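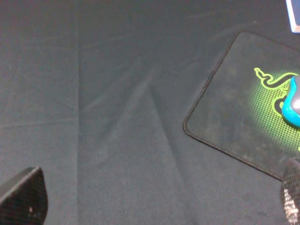
Normand Marchand writes that a cloth on a desk is more trouble than it saves, and that his own went back in the cupboard after a month of crumbs and trailing corners. Several replies to our February page made the same complaint. The guidance on desk coverings has been revised accordingly and is set out again in full.

A cloth protects the desk top from scratches and softens the noise of objects being put down. It should be shaken out of doors once a week and brushed in one direction with a dry clothes brush. Dark cloths show lint more readily than pale ones, and a damp rubber glove drawn across the surface will lift what the brush leaves behind. Fold lines may be eased with a cool iron and a clean tea towel laid between the iron and the fabric. Always check the care label first.

Where a mouse is in daily use, a pad should be placed on top of the cloth. A pad with a stitched border is to be preferred, as the edge is less inclined to fray. Smudges on a dark pad may be removed with lukewarm water and a drop of washing-up liquid, worked in with a soft sponge and rinsed twice. The pad should be dried flat, away from radiators. Printed designs should not be scrubbed.

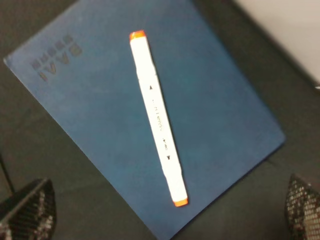
Holtutham Household Advice Department
Desk and Study Pages

Notebooks and writing materials

Notebooks with a matt cover pick up marks from hands and should be wiped with a barely damp cloth, then with a dry one. Spirit-based cleaners are not advised. Where the cover carries embossed lettering, dust may be taken out of the hollows with a soft, dry paintbrush. A pencil rubber should be tried on the back cover before it is used on the front.

Double-ended markers are best stored lying flat, so that the ink remains available to both tips. Each cap should be pressed home until it clicks or meets firm resistance. A marker which has been left uncapped will sometimes recover if it is closed and left to rest overnight. Markers left on top of a notebook tend to roll; a shallow tray is sufficient to hold them.

Inger Hafþórsson of this department recommends that one notebook only be kept on the desk at any time. Completed notebooks should be labelled on the spine and shelved upright, with the shelf filled closely enough to prevent leaning.

The back of the desk

Items kept flat should be placed towards the wall, leaving the front of the desk clear for the forearms.

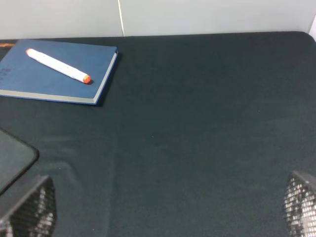
A notebook stored in this position should be closed fully, with no pens or loose sheets between the pages, as these will in time strain the binding. The wall behind the desk should be dusted from the top downwards before the cloth is brushed. Seams between wall panels collect fine dust and may be cleaned with a dry cotton bud.

On a desk with rounded corners, the cloth should be smoothed outwards from the middle and the surplus tucked beneath. Drawing pins must not be used. If the cloth continues to slip, a strip of non-slip matting 30 cm long may be laid under each end.

Page last revised: November 22, 2023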